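Urnine Evening Report

The Urnine Evening Report is a local television news programme for the town of Urnine and the villages round it, best known for its long-running investigations into housing, buses and the water supply.

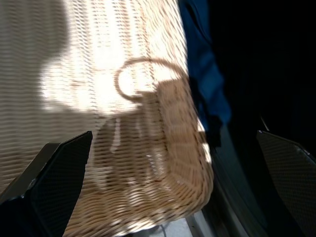 According to Meredith, it was the only programme in the district that would ring you back, and people in Urnine came to lean on it for that reason more than for the headlines. The remark was made in a listeners' and viewers' survey and has been quoted in the programme's own publicity ever since, usually with a good deal of pride.

History

The programme grew out of a weekly bulletin made in a pair of rooms above a shop in Grisasgate, the old market street. In those days it carried mostly council news, weather and the results of the local football, and the reporters did their own filming, their own driving and quite often their own tea. It went nightly one March, when the station moved to larger premises at the bottom of the same street, and a small investigations desk was set up with 2 reporters and a shared telephone line.

The desk's first real success was a series on the Lernent estate, where tenants had been living with damp walls and broken boilers for several winters. The reports ran on 3 consecutive evenings, and were much longer than anything the station had shown before. The landlord first refused to be interviewed and then agreed to appear live in the studio, and that conversation is still fondly remembered in the town (it overran so badly that the weather was dropped altogether). Repairs began later that year, and the council changed the way it inspected rented homes.

Format

Each edition opens with the main local stories, followed by a longer filmed report and a closing section of letters and messages from viewers. The presenters are expected to go out reporting as well, and most of them spend at least part of the week away from the desk. The programme has always kept to a plain style, with little music and no studio audience, and older viewers in particular seem to like it that way.

Past editions are kept in the station's archive at Grisasgate. A catalogue issued on 2023-01-03 listed 1096 complete programmes, along with a good many loose reels and tapes from the weekly years which had not yet been sorted.

Reception

The Lernent reports were shown again as a single film to a full house of 100 at the Grisasgate hall, and a discussion with former tenants went on well into the evening. Some viewers have complained over the years that the investigations crowd out village news, and the letters section has given them plenty of room to say so.

See also
Local television
Grisasgate
Lernent estate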